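Four Grippers, One Fruit Bowl
Yulan Tan and Guilan Xie compare finger designs on a kitchen counter task

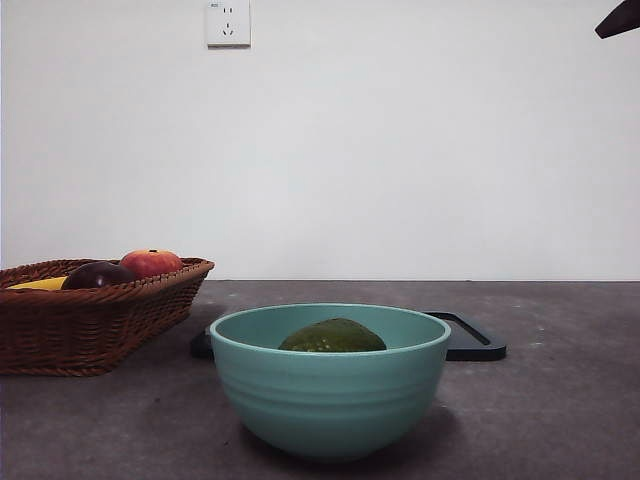

The test

Produce is a hard case for a parallel gripper. The shapes vary, the skins bruise, and a piece sitting in a bowl leaves little clearance between the fruit and the wall. Tan and Xie built their comparison on that last problem. The arm has to reach into a round bowl, close on a single green fruit, lift it clear of the rim and set it in a wicker basket with the other fruit.

Each gripper ran 200 cycles on the same arm, with the same controller and the same fixed camera. Only the fingers and the closing force changed. Fruit was replaced every 17 cycles to keep softening out of the results.

The hardware

The Akis is a two-finger electric unit with rigid tips and a narrow profile. The Pembridge uses the same layout with silicone pads. The Jaber has three fingers on a common drive. The Broletti is a soft pneumatic design that needs an external air supply.

Results

The Akis completed 183 cycles. Its blunt, tapered tips went down inside the bowl without touching the wall, but it marked the skin at any force above 6 newtons. Most of its failures were slips during the lift.

The Pembridge completed 194, the best score of the group. The pads add 4 millimeters to each finger, and the approach angle had to be made steeper to compensate. Pad wear was visible by the end of the run.

The Jaber completed 161. Three fingers center the fruit well on an open surface, but in the bowl the third finger often met the rim first. Xie rewrote the approach to rotate the wrist before descent – this recovered some picks and made each cycle longer.

The Broletti completed 176 and left no marks. Its closing time depends on air pressure, and the controller had no direct signal for contact.

Vision

Grip point errors were logged separately. Dark green skin in shadow gave the depth estimate trouble, mostly low in the bowl where only the upper part of the fruit shows. Tan raised the exposure and fixed the white balance in June, before the scored runs began. Placement in the basket was judged by hand from recorded video.

The pair plan to repeat the test with a deeper bowl and two pieces of fruit in contact.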